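Norkance Opens Water-Saving Home Advice Service in Bustgate

BUSTGATE, July 2021 - Norkance, a supplier of plumbing parts and household fittings, has opened a free advice service for renters and homeowners who want to use less water at home. The service runs by phone and at the company's Palacios Street counter.

Callers can ask about dripping faucets, slow drains, toilet leaks and how to read a water meter. Staff will mail a starter kit to the first 100 households that sign up. Each kit holds a faucet aerator, a roll of thread tape and dye tablets for checking the toilet tank.
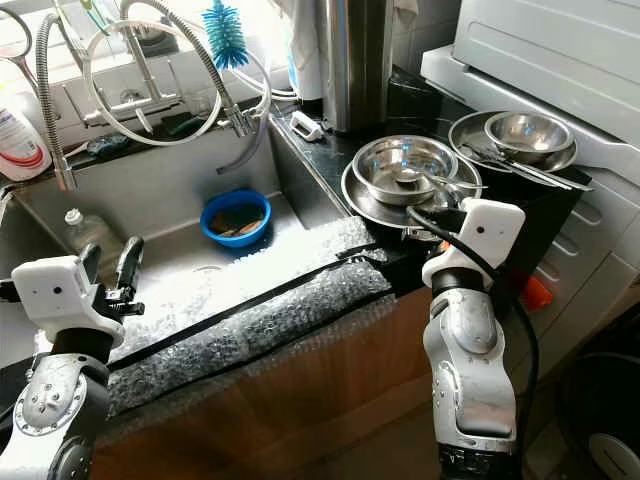 Do renters need a landlord's permission to fit an aerator?

Most leases allow it, as the part screws on by hand and comes off again at move-out. Renters who are unsure should check with the landlord first.

"People call us when the bill arrives, and by then the leak has been running for weeks," said Zane Adomaitis, who manages the service. "We would like to hear from them sooner - even if it is only a drip." 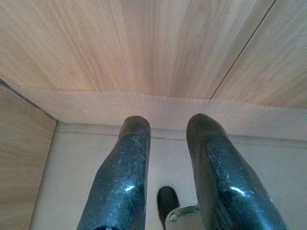
A narrow space beneath a light wood-grain surface.

Norkance tested the service in Brarnach for 11 weeks starting in January. Toilet leaks were the most common subject, followed by kitchen faucets. The company has since added a second phone line and a printed guide to shutoff valves.

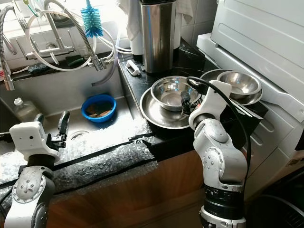
Stainless steel sink with a blue plastic bowl and sponge pieces in a little water.

The phone line is open from 7 a.m. to noon. The counter keeps regular store hours. Starter kits ship within 12 days of sign-up, one per address.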